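The Dravance Account

1

The Werholm weighbridge recorded every vehicle that crossed it, in both directions, to the nearest 20 kilograms. The record was printed on a strip of thermal paper and stored as a line in a database. Ruth Tindall had asked for both. The database arrived by email in an hour. The strips took six days, and came in a shoebox with the lid taped down.

She worked on the second floor of the Drenton office, in the room facing the car park. Her job title was forensic accountant, grade two. Her task, as set out by the coroner's officer, was to establish whether Peter Hollis had been in a position to know about a shortfall in the Dravance account before he died. She had not been asked how he died. That was dealt with elsewhere, in a separate file, and she had been given only its cover sheet.

Hollis had been the night clerk at Werholm. He was found in September at the bottom of the inspection pit, with his torch still on.

She sorted the strips by date and then by time. Thermal paper fades from the edges inward, and the older ones could only be read under the lamp, at an angle. She typed each one into a new sheet without looking at the database. It was slow work and she preferred it. When a clerk copies from a screen, the eye corrects what it sees to match what it expects.

By the end of the second day she had 2,723 entries. The database had fewer. The difference was 349.

She saved the sheet, wrote the difference on a card, and put the card in the drawer.

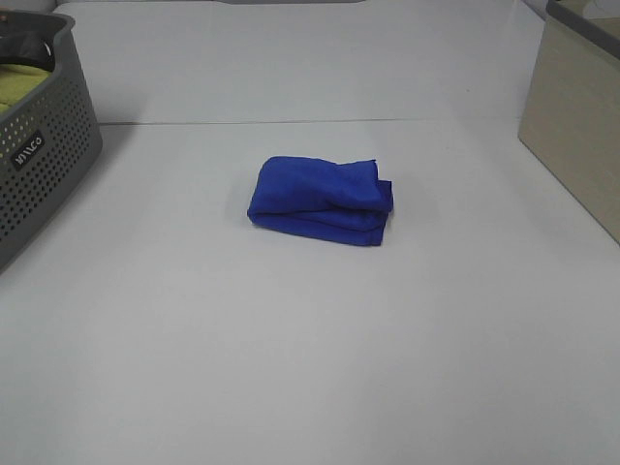 2

Mitsuko Sekiguchi had been a detective sergeant for long enough to dislike spreadsheets. She stood behind the desk with her coat on.

"Tell me what I'm looking at."

"Lorries that were weighed and then weren't," said Ruth. "The strip prints when the wheels settle. The database line is written when the clerk presses the key. If he doesn't press the key, you get paper and no line."

"So Hollis didn't press the key."

"Somebody on his shift didn't."

Sekiguchi pulled the other chair across. "Who else was on his shift?"

"The rota says he worked alone."

"And the rota is right?"

"The rota is a document," said Ruth. "I haven't tested it."

She filtered the sheet to show the missing entries alone. Every one fell between two and four in the morning. Every one was outbound. The gross weights varied, as they should, but the tare weights were all the same figure, and that was wrong. A lorry burns fuel. A driver gets in or stays out. Over a year, the empty weight of a single vehicle will wander by several divisions of the scale. These had not wandered at all.

"The tare was keyed by hand," Ruth said. "They never put the empty lorry on the plate."

"Does that need a clerk?"

"It needs a clerk's password."

Sekiguchi looked at the column for some time. "You said they all happen on his shift. Do they stop when he dies?"

Ruth had already checked. She scrolled to the bottom of the sheet and turned the monitor.

The last strip in the shoebox was timed at 03.14. According to the cover sheet, Hollis had been certified dead at 01.50 the same morning, with two constables standing in the weighbridge office.

3

They drove out to Werholm after lunch. The yard had been resurfaced and the pit had a new steel cover, fixed down with bolts. The day manager gave them the office and went to stand by the gate.

The terminal was on a shelf under the window. The printer sat beside it. Ruth fed through a blank strip and compared the typeface with the last one from the box. The figure seven had the same broken foot. She noted this, with the time.

"Same printer," said Sekiguchi.

"The same print head. The clock is a separate question."

She asked for the service log. The clock in the printer was independent of the terminal and had to be set by an engineer, who signed for it. The most recent signature was in the spring. Ruth rang the speaking clock on her mobile, held it to her ear and printed a second strip on the stroke.

The printer was slow by one hour.

"Summer time," said Sekiguchi. "They never moved it forward."

"That makes the last strip 04.14 by the wall. The constables left when?"

Sekiguchi opened her notebook. She turned back several pages, and then one more.

"Ten to four. The body went at half past three. They taped the door and left." She closed it. "So a lorry came across a crime scene, and somebody went under the tape to print the ticket."

"Or printed it out of habit," said Ruth. "The load had to match something at the other end. The driver would have wanted paper."

"Then the driver's seen him."

"The driver has seen whoever handed him the paper."

Outside, the day manager had stopped watching the road and was watching the office. He had a phone in his hand. Sekiguchi did up her coat.

Ruth put the two test strips in an envelope, sealed it and signed across the flap. Then she sat down at the terminal and asked for the list of password holders at Werholm, current and lapsed. There were three names on it. Hollis was the second. His account had last been used on the day before she was given the case.

She pressed the key to print.

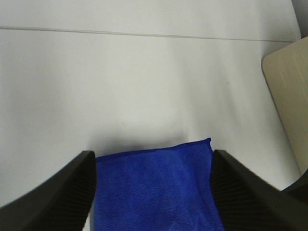 Folded blue cloth on a white tabletop.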